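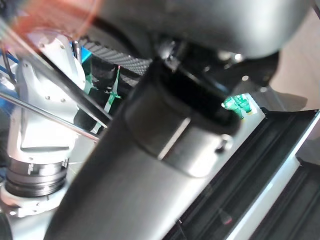

图1 深灰色圆管与上端的金属套环

帆船时代末期船员为何反复出海:Wolel号航海日志的整理与分析
航海史课程项目报告
小组成员:Lenni Kettunen、Teemu Heinonen、Kazuhiro Sugawara
指导教师:Vilho Seppälä

摘要

本项目整理了三桅货船Wolel号留存下来的航海日志,对其中的天气、伤病、离船和续约记录做了分类,想回答一个比较窄的问题:在海上遇过险的船员,之后是不是更少签下一个航次。我们录入日志条目2,298条,涉及40个航次。结果显示,经历过重大险情的船员续约比例没有明显低于其他船员,年轻水手的续约情况主要和陆上有没有活干有关。日志有缺失,结论只适用于这一条船。

一、选题来源

选题最初是Teemu提出的。他在读一本写北方海域帆船运输的旧书时注意到,书里同一个水手的名字会在好几次海难之后继续出现,有的人翻过两次船,隔了一个冬天又上船了。书的作者把这归结为“海的召唤”。我们觉得这种说法没有办法检验,于是想找一份连续的原始材料,看看当时的人到底是怎么决定去留的。

开题时Seppälä老师提醒我们,题目不能写成“人为什么爱海”,日志里没有这种内容。他建议把问题限定在可以从文书里读出来的行为上,也就是签约、离船、续约、转船。我们接受了这个意见,开题报告因此重写了一遍。原来计划的问卷部分(调查现在的帆船爱好者)也取消了,因为和历史材料放在一起没有可比性。

二、材料

Wolel号以Prernby为船籍港,主要运木材、焦油和盐,夏季走外海航线,秋季回港,冬季停航修理。日志存放在Prernby港务档案室,一共装订成14册。第3册和第4册受潮严重,第9册缺后半本。除日志外,档案室还有一份船员名册和两本薪酬账,账本只覆盖后面的年份。

档案管理员Pentti Koskela允许我们在九月集中查阅。阅览室上午九点开门,下午三点关门,不能带走原件,只能拍照和抄录。我们三个人分工,Lenni抄录天气和航线,Teemu抄录人员变动,Kazuhiro负责核对名册和薪酬账。

日志由船长或大副书写,不同时期的笔迹差别很大。前期的大副写得很省,一天常常只有一行,写风向、帆况和航程。后来有一任船长习惯写得很长,连厨房少了多少面粉都记。这造成了一个问题:后期的险情看上去比前期多,部分原因可能只是记得更细。我们在第五节再讨论这一点。

三、方法

1. 录入。每条日志录成一行,字段包括航次编号、位置(原文写法)、风向风力、事件类别、涉及人员、原文摘抄。位置写法很乱,同一个地方有时写成“Jurneck外”,有时写成“岛的北面”,我们保留原文,另设一栏写统一地名。

2. 事件分类。我们把事件分为天气、船体与索具损坏、伤病、落水、人员纠纷、其他六类。一条日志可以属于多类。

3. 险情的定义。这一项讨论的时间最长。如果把所有大风都算险情,那么几乎每个航次都有险情,分组就没有意义。最后采用的标准是满足下面任意一条:有人死亡或落水;桅杆、舵或主要帆具损坏到必须改变航线;船体进水需要连续抽水超过一个值班时段。按这个标准,40个航次里有19个属于有险情的航次。

4. 续约的定义。船员在下一个航次的名册上出现即算续约。中间隔一个冬天的也算。名册上注明转到其他船的单独列出,不算续约,也不算离开航海业。

5. 核对。每册日志录完后由另一名成员抽查。名字拼写不一致的,比对出生地和薪级后再合并。无法确定是否同一人的,按两个人处理。

四、结果

(一)险情分布

险情集中在秋季返航的航段,尤其是进Prernby之前绕过Jurneck岛的一段。日志中多次提到那里的浪“短而陡”,风向和潮流相反时船很难控制。岛南面有一片暗礁,水手叫它Polat,日志里出现得很早,但直到第6册才有人把它的方位写清楚。在此之前,过这一段主要靠船长的记忆。

春季出航的险情少,但伤病多,多数是冻伤和手部受伤。日志对伤病的写法比较冷淡,例如一名水手被缆绳夹断手指,当天的记录是“手伤,免夜班,帆照旧”。

(二)险情与续约

我们把船员按所在航次有无险情分成两组,比较他们是否出现在下一航次的名册上。两组的续约情况接近。把有险情的航次再细分,只有出现死亡的航次之后续约有所下降,而且下降主要来自第一次出海的人。上过三个以上航次的老船员,在有人死亡之后仍然大多续约。

这和我们开题时的预想不同。Lenni原先认为经历过落水或断桅的人会明显减少出海,并且已经按这个方向写了一部分文献综述,后来删掉了。

(三)转船

转船的人比我们想的多。名册上注明去向的,多数转到同港的其他货船,少数去了捕鱼船。薪酬账可以对上的部分显示,转船前后工资相差不大。日志里能看到的原因有和大副不和、想跟同乡在一起,还有一条写着“嫌本船湿”。

(四)冬季停航的影响

冬季停航时,船员的收入来自伐木、修船和帮农。有一年冬天日志封底附了一张修船人工的单子,上面有多名船员的名字,这些人第二年春天基本都回到了船上。反过来,没有出现在修船单上的年轻水手,第二年回来的较少。我们的解释是,冬天留在港口做工的人和船主保持着联系,签约也方便。但是这样的单子只找到一张,不能当作规律。

五、讨论

从日志看,船员是否继续出海,和他们遇到过什么危险关系不大,和冬天住在哪里、认识谁、有没有别的收入关系更大。对一个在Prernby长大的人来说,船是附近最常见的雇主之一。很多海洋文学喜欢写人和大海之间难以解释的吸引力,我们没有在材料里找到支持或者反对的内容,日志作者几乎不写心情。

例外有一处。第11册里,那位喜欢写长日志的船长在绕过Jurneck之后记了一段话,大意是:值班的人整夜没有说话,天亮后看见陆地,有人开始骂这片海,骂完又去争论明年谁上哪条船。Kazuhiro认为这段应该放在报告开头,Teemu认为一段话不能代表船员的普遍态度。我们最后放在这里,读者可以自己判断。

关于记录详略的问题,我们单独检查了前期和后期。如果只看“断桅、死亡、落水”这类再简省的大副也会写的事件,前后期的差别缩小了很多,险情与续约的关系没有变化。抽水时间这一项受记录习惯影响最大,前期日志里很可能漏掉了一部分。

六、不足

缺失的日志没有办法补。第9册后半本正好是一个秋季航次的返航段,按照其他年份的情况,那一段出险情的可能性较高,我们把这个航次列为无险情,只是因为留下来的部分没有记录。

名册只写签约,不写人为什么不来。一个人没有出现在下一航次,可能是害怕,可能是生病、结婚、参军或者搬走。我们没有把不续约解释成害怕。

另外,我们三人里只有Kazuhiro有帆船经验,前期录入时对索具名称理解有误,把几次普通的换帆录成了损坏。这个错误在抽查时发现,已经全部改正,但花掉了将近一周时间。

七、分工与进度

查阅和拍照在九月完成,录入比计划晚了两周,原因是第3册和第4册的照片不清楚,需要回档案室重拍。数据整理由Lenni负责,第四节由Teemu起草,第二、三节由Kazuhiro起草,其余部分共同写成。Seppälä老师看过两稿,第二稿的主要修改意见是删去关于水手性格的推测。

录入表格和统一地名对照表已经交给港务档案室一份。表格里标黄的行是拼写存疑的人名,后来的使用者如果能找到教区登记簿,可以先从第1册到第5册的人名查起。

致谢

感谢Pentti Koskela先生在查阅期间的帮助,他还替我们辨认了第4册里十几处看不清的地名。感谢Vilho Seppälä老师的指导。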